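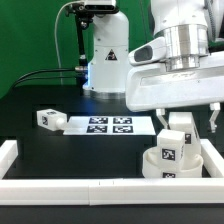
Kincaid tagged blocks, shown in white with black-and-white markers.

Kincaid Tagged Blocks, White
Sold by Trulitz

We have carried the Kincaid blocks for a good while now, and they are still one of the things we most enjoy packing up and sending out the door. They are plain white blocks with a square black-and-white tag on the face, sized to sit comfortably on a table and simple enough that you can put them to work the same afternoon they arrive. If you have ever printed tags at home and stuck them down with tape (we have, many times, and the corners always lift), you will understand why we were so pleased to find these.

The full set has 16 blocks and comes in a lidded storage tray from Brova, with a slot for every piece. People use them for stacking, sorting, lining up in rows, checking a camera's view of a table — whatever the job calls for, really. The faces are matte, so overhead lights don't throw much glare back at you, and the edges are eased just a touch so they're kind to the hands and to the tabletop.

What comes in the set
16 white tagged blocks
Brova storage tray with lid
Printed sheet listing the tag numbers
2 spare blank blocks, for marking up however you like

Choosing a set
The blocks come in 3 sizes, and you can mix them freely because the tags are numbered straight through the whole range. If you're not sure, start with the medium. Taller blocks are lovely for stacking work but they do tip more easily, so give them a little extra elbow room.

Care
Wipe with a soft, barely damp cloth and let them air dry. Please skip the spray cleaners, which can dull the black part of the tag over time. Keep them out of a sunny window too.

Shipping and returns
In-stock sets leave our Valtelano warehouse within 3 working days. Unused sets can come back to us in the original tray, and single replacement blocks are listed under Spares — just have your tag number handy when you order.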